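Minutes of the Cell Upkeep Meeting, PC Assembly Cell
Gevdale workshop, meeting room and then at the cell
23 Apr 2023

In the chair: Fiifi Sulemana
Minutes: taken by the cell technician on duty, typed up the same afternoon
Also present: both cell technicians, the programmer from Skadov, our parts buyer, two people from the test bench
Apologies: the Liew service engineer, who sent notes ahead by email

1. Opening and last minutes

Fiifi welcomed everybody and thanked the test bench for giving up their lunch hour, which was kind of them, and for bringing the pastries, which was kinder still. The minutes of the last meeting were read through and accepted with one correction. We had written that the tool flange bolts on the near arm were replaced in December. They were taken out, cleaned and put back with fresh thread locker, and the new set is still in its bag in the second drawer. The correction has gone into the cell log as well, so that the next person who opens the drawer doesn't wonder.

2. Matters arising

The squeaky door on the tool cabinet has been oiled. The wall chart with the restart steps has been reprinted in larger type and everyone agreed it is a great deal easier on the eyes. The spare teach pendant cable is still on order from Rorex, and our buyer will ring them again and ask nicely for a proper delivery date this time.

3. Position of the fixture plate

This took up most of the first half of the meeting, and rightly so. The programmer explained that the taught positions for the processor and the memory all hang off a single reference, the tall post on the printed plate. If the plate creeps on the table, everything creeps with it, and the arm will go quite happily to where the processor used to be. At the last check the plate had moved by 2 mm toward the front since it was first bolted down.

There was a good long talk about why. One technician thought the fasteners had simply relaxed in the slots of the table. The other felt the plate had been nudged by computer cases coming on and off, and reminded us how heavy a case is with the power supply still in it. Fiifi said that both could well be true and that the remedy was the same for either. It was agreed to fit a stop on the table rail at the front of the plate and another at the side, to tighten the plate against both stops, and to draw a paint pen line across plate and rail so that any movement shows up at a glance.

The test bench asked whether a printed plate was really good enough or whether we should have one cut from metal. The feeling of the room was that the printed one has served us very well. It is cheap to change when the product changes, and it is gentle on the parts. We will keep it, and print a second one from the same file to have on the shelf. The programmer would like the pockets left exactly as they are on the second print — even the one we all complain about — until he has had time to retouch the program.

4. Gripper and wrist camera

The Liew engineer's notes were read aloud. He asks that the gripper fingers be wiped down at the start of each shift with a dry lint-free cloth, and that the finger bolts be checked with the small torque driver every 300 cycles. He has noticed from our log that we do the first faithfully and the second when we remember. There was some laughter at this, and some looking at shoes. The counter on the pendant will be set to put up a reminder.

The camera on the wrist was calibrated again after the flange bolts came out. The programmer is content with the result but would like to see the calibration repeated after any bump, however small, and he asked us please to tell him about bumps. Fiifi was very firm, in a friendly way, that nobody is going to be in trouble for reporting one.

We then discussed the cable to the camera. On the longer reaches it gets pulled tighter than anyone likes. The technicians proposed leaving a more generous loop and holding it with soft hook-and-loop straps in place of the cable ties, which have already marked the jacket once. Agreed, with the condition that the loop is tried at slow speed through the whole program before the arm is allowed back up to full speed.

5. At the cell

The meeting moved out to the cell with a case laid on its side on the table and the cover off. The case goes down the same way each time, open side up, with the power supply toward the operator and the fixture plate to its left. We have been lax about squaring it to the table rails, and the programmer showed us on the pendant how much a slightly turned case costs him in searching time with the camera.

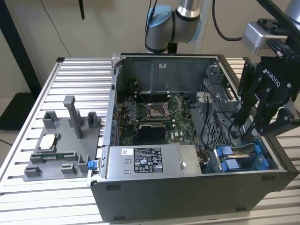 It was agreed that the drive bay end is where we need to be most careful. The drive cage stands up higher than the board, the carriers have plastic tabs that will not forgive a hard squeeze, and there are cables close by that can wander into the path of the fingers. The technicians would like the approach point above the carriers raised by 40 mm, so that the arm comes across well clear and then straight down. The programmer said he could do that without much trouble and that it would add very little to the cycle. He will also slow down the last part of the descent. The grip force for the carriers stays at the lower setting for now, and we will look at it again when the new approach has been run for a while.

For the processor socket, the rule remains that the lever and the frame are up before the arm is given its start signal, and that the operator looks into the socket with the lamp each time. The test bench spoke up strongly in favor of the lamp. They have had boards come to them with bent contacts, and they would much rather that somebody caught it here than that they spend a morning finding it there. Memory latches are to be checked at the same time as the socket.

A short word was also had on loose cables inside the case. They are to be dressed back by hand and, where they won't stay, held with a strip of low-tack tape. The tape is to be counted out and counted back in. One strip went out to the test bench inside a case last month and came home again in an envelope with a smiling face drawn on it, for which our thanks.

6. The second arm

The arm at the back of the table is to be kept parked in its home pose during setup work on the front one. It was noted that the interlock between the two programs was tested after the controller update and worked as it should, with each arm waiting properly for the other. The technicians would nevertheless like the test repeated on a schedule, and we settled on the first working day of each month. Whoever does it signs the sheet inside the cabinet door.

One of the joint covers on the spare arm in the store has a hairline crack. It isn't urgent. Our buyer will add a cover to the next Rorex order so that we only pay carriage once.

7. Spares

The buyer went through the list and was patient with all our additions. To be held on the shelf from now on: one set of gripper fingers, one set of finger bolts, one camera cable, 5 meters of hook-and-loop strap, a pack of slot nuts for the table, and the second fixture plate once printed. The torque driver is due to go away for its own calibration and we will borrow one from the test bench while it is gone, with their blessing.

8. Any other business

The test bench asked if the cell log could be kept in one place. At present there is a paper book at the table and a file on the shared drive, and the two don't always tell the same story. After a fair amount of back and forth we decided to keep the paper book, as hands are often busy or gloved, and to copy it into the file at the end of each shift. Fiifi offered to do the copying for the first week himself to see how long it takes.

The programmer asked that nobody rename positions in the program, even where the names are silly. He knows they are silly.

Actions

Stops on the table rail and paint pen line: both technicians, before the cell is next run
Print second fixture plate, pockets unchanged: programmer to send the file, technicians to print
Pendant reminder at 300 cycles for finger bolts: programmer
New cable loop and straps, slow-speed trial: technicians
Raise approach above the drive carriers and slow the descent: programmer
Add case squaring, lamp check and tape count to the wall chart: minute taker
Chase pendant cable, order joint cover and spares: buyer
Monthly interlock test sheet: minute taker to draw up
Copy the log for one week: Fiifi Sulemana

Next meeting to be called by Fiifi once the new approach has been run on a full batch. The test bench has been asked to come again, with or without pastries.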